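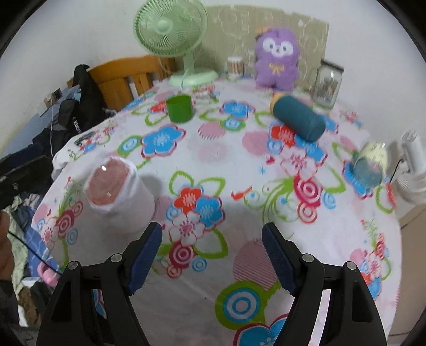
布をかけた丸テーブルに物を置きっぱなしにすると、結局その布は洗わなくなるのでは、という返信をもらった。指摘はだいたい正しい。洗う間隔は、布の汚れ方より、上の物をどかす手間で決まっている。
以下、うちの丸テーブルの運用について続ける。

返信 2　リポスト 110　いいね 419

前提。食卓ではない。食事は別の机でとる。こちらは壁際に寄せた置き台で、白地の花柄のテーブルクロスをかけている。上には扇風機、カップ、瓶、ボトル、ぬいぐるみなどが載る。用途の違うものが混ざっているので、収納の本に出てくる「一か所一用途」には従っていない。

クロスはPrullbyという店で買った。3000円前後だったと思う。レシートは捨てた。綿とポリエステルの混紡で、比率は洗濯表示に書いてあるはずだが、表示タグは縫い目がかさばるので切ってしまった。これは失敗で、乾燥機にかけてよいかどうかが分からなくなった。以後は自然乾燥のみとしている。

丸い天板に布をかけるときの問題は、基準になる辺がないこと。四角い机なら縁と布端を平行にすれば済む。丸い机では、多少回っていても誰も気づかない代わりに、中心のずれは垂れの長さの差として出る。垂れが長い側に布の重さが寄り、物の出し入れのたびに少しずつそちらへ引かれる。

ずれ止めには、布の下に網目の滑り止めシートを敷いている。天板と同じ大きさに切ると布越しに縁の段差が出るので、ひとまわり小さくする。中央だけに小さく敷く方法も試したが、周辺部でしわが寄った。しわの上に背の高いものを置くと安定しない。

配置の原則は高さ順。奥が高く、手前が低い。扇風機は奥、左寄り。薄い緑色の卓上型で、台座が幅の広い楕円なので、布の上でも座りがよい。首が短いのも都合がよい。首の長い機種を同じ場所に置いていた時期は、風量を上げると布ごと細かく震えた。

扇風機を奥に置く欠点は、羽根とガードの掃除をさぼること。手前の物を越えて手を伸ばすことになる。放射状の細い骨には綿ぼこりがつく。外して洗うのが正しい。実際には刷毛で払って、落ちたほこりを布ごと外へ持っていってはたく。洗濯の直前にやれば工程が一つ減る。

コード類は卓上を横切らせない。奥の縁から裏へ落とし、テーブルの脚に面ファスナーで留める。垂れた布の内側を通すと外から見えなくなるが、布を外すときに引っかかる。外側を通すと見えるが、作業は速い。うちは外側。

後ろに立てかけてある柄つきの板について。ベージュからオリーブの間のような地に、淡い線画が入っている。壁の汚れよけとして使っているが、固定していない。壁に穴をあけられない部屋なので、下端を扱いやすい位置に置いて壁へもたせてあるだけである。上端がまっすぐではないが、切りそろえる予定はない。

倒れ対策としては、板の下端が前へ滑らないことが条件になる。布は滑る面なので、本来は板を布の上に立てないほうがよい。立てるなら下に薄いゴムを挟む。ゴムは白い布に色が移ることがある。半透明のシリコン系に替えてからは移っていない。

さらに表示 ∨

カップ。手元にあるのは鮮やかな緑のものと、白地に茶の縦縞の小さいもの。どちらも置き台では飲み物用に数えない。飲み物用のカップをここに置くと、輪じみが布に残る。白い布の輪じみは、乾いた直後より一度洗ったあとのほうが目立つ場合がある。熱をかける前に落とすこと。

縞のカップは奥の縁に近いところに置いている。軽い物を縁の近くに置くのは本来避けるべきだが、うちは奥が壁なので、落ちる余地が小さい。同じ理由で手前の縁には何も置かない決まりにした。人が通るときに袖が触れるのは、たいてい手前の縁である。

ボトルは寝かせている。暗い青緑の円筒形で、端が黄みのオレンジ。立てると重心が高く、布越しでは底の当たりが甘い。寝かせると今度は転がる。転がる向きは軸に直角なので、軸を斜めに置いて、転がった先に別の物が来るようにする。中身の漏れるものは寝かせない。当たり前だが、一度やった。

円筒を寝かせるときは布の厚みが効く。薄手の布だと指で触れた程度で動く。厚手なら自重で少し沈んで止まる。Curowの厚手クロスに替えれば解決するが、洗濯機の中で水を吸って重くなり、脱水が偏る。薄手を使い続けている理由はこの一点。

透明の容器類。右側に暗い色の蓋のガラス瓶と、丸みのある透明な容器。透明な容器の利点は開けずに残量が見えることで、欠点は中身の色が部屋の色になること。色をそろえたいなら不透明にするしかない。残量のほうを取った。

ガラス瓶は持ち上げて動かす。引きずらない。底に砂粒が一つ噛んでいるだけで布の糸が切れる。切れた糸は洗うたびに穴へ育つ。前のクロスはそれで引退し、いまは裁断して靴磨きに使っている。花柄の布で靴を磨くと、どこまで使ったかが柄で分かって便利。

左側の背の低い白い円筒の容器は、上の面が赤みのあるピンクでつやがある。つやのある面はほこりが見えやすい。週の拭き掃除をするかどうかの目安にしている。面の照り返しが鈍って見えたら全体を拭く。測定としては雑だが、予定表に書くより守れる。

ぬいぐるみについて返信が来そうなので先に書く。紫で、目のまわりが白く、胸に黄色いリボン。座らせてある。布製品を卓上に置くとほこりの供給源になるのは承知している。対策は、クロスを洗う日に一緒に外へ出し、ブラシをかけること。丸洗いはリボンの色落ちが読めないのでやらない。

座らせる向きは正面。横を向けると、尻の接地が片寄って前に倒れる個体がある。うちのは正面なら倒れない。背中に板や瓶を当てて支える方法もあるが、支えを動かすたびに座らせ直しになる。

広告　Wekwood 秋の収納用品特集

洗濯の手順。まず物を全部、長方形の盆に移す。盆はWekwoodの縁が高いもの。配置を保ったまま移すのは丸から長方形なので無理があり、奥の列、手前の列という順番だけ保つ。戻すときは奥から。手前から戻すと扇風機を置くときに全部またぐことになる。

次に布をはたく。たたんだまま洗うと折り目に沿って汚れが残るので、柄を内側にして大きめの網に軽く丸めて入れる。水温は低め。漂白剤は酸素系。塩素系は花の色が抜ける。しみがあれば裏から叩く。こすると地の毛羽が立って、そこが次のしみの場所になる。

干し方。物干し竿一本にかけると、竿の位置に線がつく。丸いクロスでも四角いクロスでも同じ。竿を二本使い、間に少したるみを作る。乾ききる前に取り込んで、天板にかけて手でのばす。これでアイロンを省略できる。ただし湿った布の上に物を戻さないこと。天板の塗装も白くなる。

間隔の話に戻る。最初の返信の指摘どおり、物を減らせば洗う間隔は短くなると思う。試しに卓上を扇風機だけにしていた時期が十月にあり、確かに洗う気にはなった。その代わり、追い出した物が隣の棚の前に並び、棚の戸が開かなくなった。総量は変わっていない。

現在の折衷案。手前側の真ん中あたりを空き地として残す。届いた郵便物、外した時計、途中の裁縫道具などを一時的に置く場所で、寝る前に空に戻す。ここが埋まったまま朝になったら、その日は全部どかして布も洗う。基準が一つなので迷わない。守れる率は測っていない。

追記。滑り止めの銘柄を聞かれた。Boškovićの薄手の網目タイプ。はさみで切れる。切り口から細かい屑が出るので、天板の上で切らないほうがよい。古くなると硬くなって天板に貼りつくため、クロスを外したときに一度めくって確認する。

追記もう一つ。角のある物は丸テーブルでは場所を食う。縁との間に使えない三角形が残る。円筒や丸い容器が増えたのは好みもあるが、半分は机の形のせい。裁縫箱は角型なので棚に置いてある。丸い缶に移すかどうかは保留中で、定規が入らない。

返信を表示　共有

このサイトではCookieを使用しています。設定を変更　同意する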